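2019-01-09
Por la redacción de Warero
Lectura: 2 minutos

Propósito de año nuevo: beber menos refresco. Lo formulé así, con esa vaguedad, para poder cumplirlo hasta febrero sin que nadie me pidiera cuentas.

El problema es la mesa. En Rovuswood, el local donde trabajo desde el otoño, alguien con más presupuesto que sentido práctico eligió una mesa brillante para la zona de las bebidas. Es preciosa durante los seis minutos siguientes a que pases el paño. Después recoge huellas, cercos y migas con una dedicación que ya quisiera yo para mis facturas. Y además lo refleja todo, de modo que cada lata que dejas encima cuenta como dos. Para quien intenta beber menos, es una crueldad.
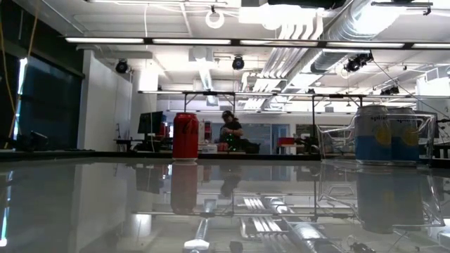
La roja de siempre y las dos de limón, con sus dobles.

Las altas son Spindrift, con su limón amarillo redondo en mitad del bote, y a ellas les ha tocado el organizador transparente. La roja se queda a la intemperie. Yo no he decidido esa jerarquía, pero la entiendo: el agua con gas es la bebida de la gente que tiene organizadores.

Compré el acrílico en Clutton, una tienda donde entras a por una caja y sales convencido de que tu vida mejoraría con 59. Me resistí y me llevé una. En la web prometían ganar «hasta 208 centímetros cuadrados de superficie útil», cifra que no he comprobado ni pienso comprobar. Lo que sí he aprendido es que una caja transparente no esconde nada, y el desorden se ve igual, solo que con bordes.

Mis normas provisionales, por si a alguien le sirven: lata abierta, posavasos debajo. Lata vacía, al contenedor, aunque quede lejos. El paño, siempre seco y a última hora, que con la luz de la mañana se ven las pasadas y dan ganas de empezar otra vez.

El refresco rojo sigue permitido los días de cierre. He empezado a llamar «día de cierre» a bastantes cosas.

Compartido 59 veces · 6 comentarios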